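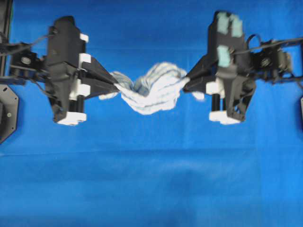 Operators who guide a two-armed robot through cloth handling by remote control tend to rush the moment when both grippers hold the fabric, one of them remarked at Elix, and the hurry shows up later in the recordings. The company has changed its procedure at the Mulstead site accordingly. Since March, each demonstration includes a pause of 4 seconds with the cloth held between the two grippers before the operator goes on to the next move.

Elix records demonstrations of household and laundry tasks and uses them to train control software. The current set covers towels and cleaning cloths. An operator drives both arms from a separate station, and the joint positions, the gripper openings and the video are stored together under one time code. The target for the set is 500 accepted demonstrations. The count stood at 289 when the site closed its books for the month.

Acceptance is decided after the session. A reviewer plays back the video with the gripper trace underneath and marks the start and end of each grasp. A recording is rejected if the operator corrects the same grasp more than once, if an arm reaches a joint limit, or if the streams drift apart in time. Slow recordings are kept, provided that the motion is continuous.

Cloth is harder to demonstrate than rigid parts for a plain reason: its shape at the start of a task is never quite repeated. An operator working with a box can learn one approach angle and use it all day. With a towel, the grasp point has to be found again each time, and the second gripper has to be brought in without pulling the fabric out of the first.
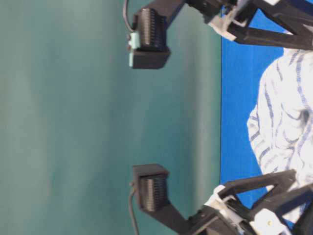 The written procedure therefore begins with both fingers of each gripper fully open. The operator lines up the approach with the gripper clear of the fabric, closes in a single movement and waits for the position reading to settle. Closing in small steps is discouraged – the software learns the steps as well, and repeats them where they serve no purpose.

Elix compared remote control with hand guiding, in which a person takes hold of the arm and moves it directly. Hand guiding gave smoother paths with one arm. With two arms it needed a second person, and hands appeared in the video at the points where a clear view of the cloth mattered most. Remote control was kept for all two-arm work. Hand guiding remains in use for setting rest positions.

Control software for the stations is supplied by Ye. An update now in test scales down arm speed when the grippers come close to each other.

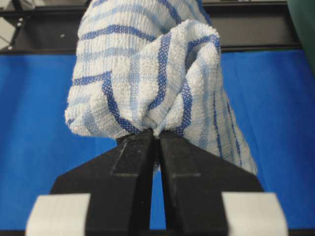
A reader in Vunaswood asks whether force feedback would do more for the operators than a speed limit, given that a person folding a towel at home works largely by feel. Elix has no feedback on the present stations. Operators judge tension by eye, from the folds near the fingertips and the line of the fabric between the arms. A trial with feedback on one arm is planned after the current set is complete, using 7 operators who have already worked without it.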